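Open day at Kvam, or how I spent a Saturday looking at laundry and pop

I'd been meaning to get to one of the Kvam open days for ages, and on 8 June 2019 I finally managed it – 3 hours on the train, a cheese roll on the platform, and a very long walk from the station because I went the wrong way round the pond. The building is a great plain thing from outside. Inside they've fitted out corners of it like bits of ordinary life, so you wander from a shop to somebody's ironing without going through a door. I loved it straight away!

Borghild Wikström was on the desk handing out paper maps (mine had the toilets in the wrong place, so check yours). She told us to start with the clothes, as the shop end would be heaving until lunch, and she was right about that.

The clothes end is mostly big white tables, and I could have stayed there all morning. I'm a terrible folder. I do the thing where you hold it under your chin and hope. So I hung about for a good while over a bright red knitted top, short sleeves, lovely soft fuzzy look to it, spread out with its creases still in and one edge turned back on itself. Exactly the sort of thing I'd shove in a drawer and regret.

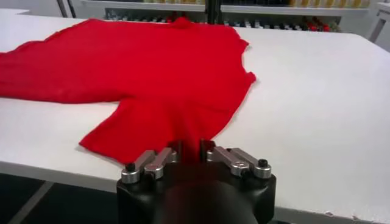
Birger Wikström maintains that knitwear should be folded sleeves first, always, and then in half from the hem up, and that anyone who hangs it on a wire hanger deserves the shoulders they get. I've tried it his way at home and my jumpers do sit flatter, though it takes me four goes to get the sleeves even.

After that I had a sit down and a coffee (£3, decent, came with a Plutska biscuit that was mostly air) and then went along to the shop end. It's set up like the drinks bit of a corner shop and it's ridiculously satisfying. Everything in rows, all the caps lined up by colour – blue on the water, red on the cola, green on the tea and on a pale yellow juice that I badly wanted to try. The shelves tip forward a little so the bottles lean towards you. I used to fill a fridge like that on my Saturday job and mine never looked so smart, mostly because I put the cola wherever there was a gap.

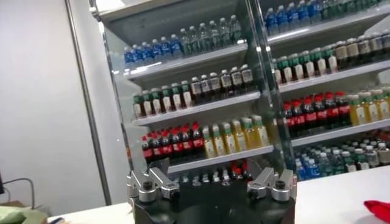
The drinks cabinet at the shop end, Kvam open day

Things to know if you're going: the next one is in August, bring a jumper as it's chilly by the tables, and the number 14 bus stops right outside, so you needn't do the pond like I did. Last entry is at 4 and they do mean it.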